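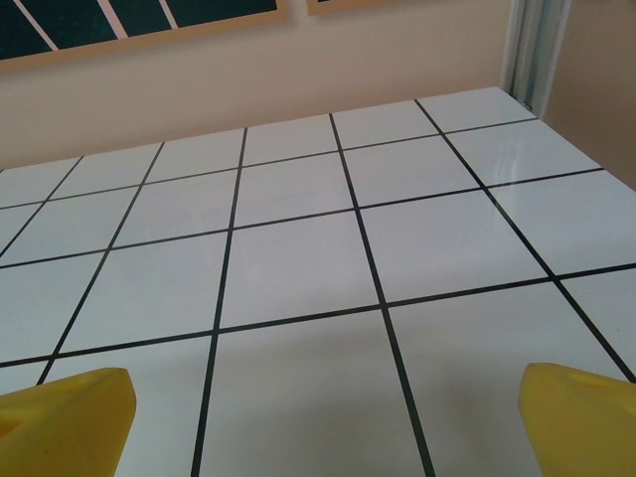
Brelden Papers on Household Surfaces, Vol. 2, p. 59

## 4. Does a gridded surface help anyone keep small things in order?

The case for ruled worktops is usually made in one sentence: give people lines and they will put things between them. The Fekota guide to sorting tables says so on its first page and offers no test of it. The Vamix catalogue repeats the claim in nearly the same words. We had no strong reason to disbelieve it when we began. We now think it is mostly wrong, at least for pieces much smaller than the squares they are meant to sit in.

Our surface was white and glossy, divided into squares by thin black lines. All the squares were white. We mention this as earlier work by the Valcárcel group used a chequered board with dark and light cells, and its results have since been quoted as if they applied to any grid at all. A chequered board tells the eye which cell it is looking at. A plain one only tells it where a cell stops. Seen from low down and close to the near edge, the far squares bunch together and the lines are the only help on offer.

### 4.1 What was put out

The pieces were small, light in colour and of more than one size. They were chosen from the kind of thing that ends up loose in a kitchen drawer or at the bottom of a toy box. We did not use boxes or trays with raised sides, although several readers of an early draft asked for them. A tray would answer a different question, namely whether a wall stops things from rolling. The answer to that is well known.

Each session began with pieces scattered over the grid and ended when the person or pair doing the sorting declared the job done. Nobody was told what "done" meant. We logged 60 sessions in August and kept 48 of them. The other sessions were dropped for dull reasons, chiefly missing notes, and we cannot rule out that the loss flatters one side of the argument. 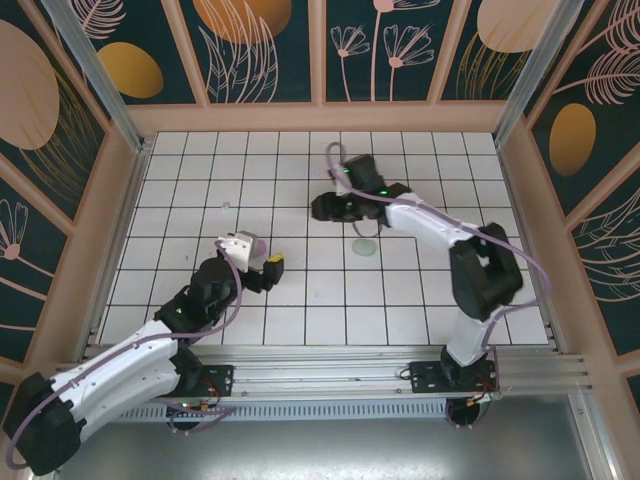
**Figure 1.** Small pieces and the ruled floor. A pale green disc lies near the middle of the grid; a much smaller pale green piece sits farther left.

### 4.2 Lines and pieces

Figure 1 shows the difficulty better than our tables do. The disc and the tiny piece are both pale green on white, and the second is very easy to miss. A grid is supposed to help with exactly this, by letting the searcher go square by square. In our notes hardly anyone searched that way. They looked for colour first and shape second, and went back for the pale pieces when the brighter ones had been dealt with. Pink and yellow were rarely overlooked. The lines seem to have played little part in any of it.

There is a weaker claim that we are willing to leave standing. When two people had to talk about a piece, the squares gave them something to say ("next one along", "two up from you"). That is useful, but it is a gain in talk. It should not be reported as a gain in tidiness, and the Fekota guide does so twice.

### 4.3 Glare

The shine of the surface deserves more attention than it has had. A streak of reflected light lay across the tiles towards one far corner, visible from the low viewpoint at the head of this section. We did not plan for it. A pale piece resting in such a streak has two things working against it, its colour and the light, and a black line running past does nothing for either. We suspect that a dull surface with no lines would do as well as a shiny one with them. We have not tested this, and the reader should treat it as a guess.

### 4.4 What we would not claim

Our sessions were short and the pieces few in kind. Someone who sorts buttons on the same ruled table every evening may come to use the squares in ways that our sorters did not -- habit could do a good deal that the lines alone do not. Nor can we say how large a piece must be before the squares begin to matter. The Valcárcel pieces filled most of a cell, and ours came nowhere near it. Until somebody works through the sizes in between, we would advise against buying a gridded top on the strength of the published figures, including the ones given in the next section.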